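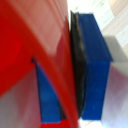 Figure 1. Blue block beneath the red gripper part.

Teaching Sequence and Inference Through Short Detective Fiction
Student Project Report, Elementary Literacy Methods
Submitted by Linnea Berge and Troels Oddsson
Project supervisor: Ingvild Strand
21 June 2021

1. Purpose of the Project

The project examined whether reading and writing short detective stories helps fifth grade students explain how they reach a conclusion from a text. The work was carried out at Hillance Elementary School with one class taught by Misaki Fukuda. The authors planned the unit, taught it jointly with Ms. Fukuda, and collected the written work of all 20 students in the class.

District reading goals for this grade ask students to quote accurately from a text when drawing inferences. Ms. Fukuda reported that her students often gave a correct answer but could not point to the sentence that led them to it. Detective fiction was selected for the unit; in this form the reader is expected to collect evidence and return to it later.

2. Materials

The main text was "The Lamp at Skadilura," a story of 2000 words written for the unit by Troels Oddsson. A lighthouse lamp goes missing from a small island, and a retired ferry captain named Odera questions the people who were on the island that night. The story was divided into 5 parts, each ending at a point where a new clue has been given. Students also received a clue notebook with two columns, one for the words of the text and one for what the reader thinks they mean.

A second, shorter story, "The Pendach Letter," was kept for the final session and had not been seen by the students before.

3. Procedure

The unit ran for 4 weeks. In the first week, the story was read aloud one part at a time. After each part, students wrote in their notebooks without discussion and then compared entries with a partner. Partners were asked to find at least one place where they had copied the same words but reached different conclusions.

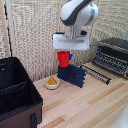
The second week was given to the order of events. Students cut a printed summary of the story into strips and arranged the strips first as the reader learns of them and then as they happened on the island. Many students at first treated the two orders as the same. A short exercise on partial information came next, in which students wrote two sentences on what a witness could report and what the witness would only be guessing. A red cup held under a white gripper, with a bit of blue showing from behind it, gives a witness the color blue and very little else, and a sentence naming the blue object would belong in the second column of the notebook. Students then applied the same test to the statements made to Captain Odera.

In the third week, students planned and drafted their own mysteries. Each plan named the solution first and then the clues, with a note on where each clue would be placed. Drafts were exchanged in pairs, and the reader stopped before the last paragraph to write down a suspect and the supporting evidence. The fourth week was used for revision and for the final session.

4. Findings

In the first notebook entries, most students filled the right-hand column and left the left-hand column short or blank. By the final session, nearly all students quoted from "The Pendach Letter" at least once when naming a culprit. The quotations were not always well chosen. Several students copied a whole paragraph where one phrase would have been enough.

The students' own stories showed a common difficulty. Clues were often placed in the last few lines, directly before the solution, so that a partner had no opportunity to use them. Students who revised their plans before drafting had less trouble with this than students who revised only the draft.

5. Limitations

No comparison class was available. The final story was shorter than the main text, and its easier vocabulary may account for part of the improvement. Two sessions were also shortened for school assemblies.

6. Further Work

A revised clue notebook, with a third column for the part number, will be prepared in July. Birger Magnusson, who teaches the other fifth grade class at Hillance, has agreed to use it with his students. The authors recommend that the exercise on the order of events be moved to the first week and that the printed strips be made larger.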